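# Jalleck

The **Jalleck** is a water creature in the folklore of Elimthorpe and the low marsh country east of it. It is usually described as a calf-sized animal with the head and forelegs of an otter and the hindquarters of a goat. Older accounts give it a single blunt horn on the back of the neck, though most modern drawings leave this out. The Jalleck belongs to the large family of European water spirits that includes the kelpie and the nixie, but it differs from both in that it doesn't try to drown people.

## Name

The origin of the name is unclear. One explanation connects it to a dialect word for a sluice gate, another to a word for a hoarse cough, after the sound the creature is said to make before rain. The spellings *Jallick*, *Yalleck* and *Jall-eck* also occur. In villages on the Strebel, the slow river that drains the marsh, people avoided the name altogether after dark and spoke of "the wet goat."

## Appearance

Descriptions vary from parish to parish. Along the upper Strebel the Jalleck is gray and short-haired. Near the coast it is black, with long hair that drips even in dry weather. All versions agree on the feet: the front pair is webbed and the back pair is hoofed, so that its tracks look as if two animals had walked one behind the other. Marsh children were taught to look for such tracks before crossing a ford.

The horn is the least settled feature. In the oldest written account it is "no longer than a thumb" and points backward. Later tellers made it longer and moved it to the forehead, probably under the influence of unicorn pictures, and a few 19th-century prints show a creature that is hardly more than a unicorn with wet feet.
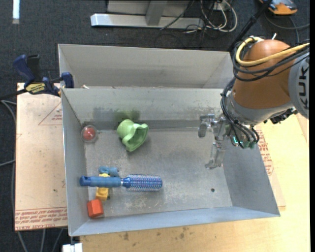
The eyes are said to be pale and to give off a weak light. Travelers who followed this light were led in circles until morning, a motif shared with the will-o'-the-wisp. Some tales treat the two as the same thing.

## Behavior

The Jalleck lives under bridges and in flooded peat cuttings. It steals butter, unties boats and rides on the backs of cattle at night, leaving them tired and muddy. It is also a guardian of sorts. A household that left a dish of salted milk by the water in March could expect its lower field to stay dry through the spring. If the dish was forgotten, the creature came to the door and coughed 10 times, and the family had until the next high water to make up for it.

Iron has no effect on the Jalleck. The usual protection was a knotted rush worn on the left wrist, or walking backward over the threshold.

## The Bondumix tale

The best-known story concerns the giant Bondumix, who tried to drink the Strebel dry so that he could graze his sheep on the riverbed. The Jalleck bet him that he couldn't finish before the moon was full. Each night, while the giant slept, it opened the sluices upstream and let the river fill again. Bondumix drank for 27 nights and then burst – the round pond south of Elimthorpe is supposed to mark the spot.

A longer version in verse runs to 63 stanzas and adds a daughter, a talking heron and a second wager. It was sung at sheep shearing and was still known in part in the early 20th century.

## Later use

Belief in the Jalleck faded after the marsh was drained, and the creature survived mainly as a figure used to keep children away from ditches. A carved bench end in Elimthorpe church is often said to show it, although the carving is badly worn and may be a beaver. The animal also appears on the sign of an inn by the lower bridge, where it has the horn on its forehead.

## See also

- Kelpie
- Nixie
- Will-o'-the-wisp
- Unicorn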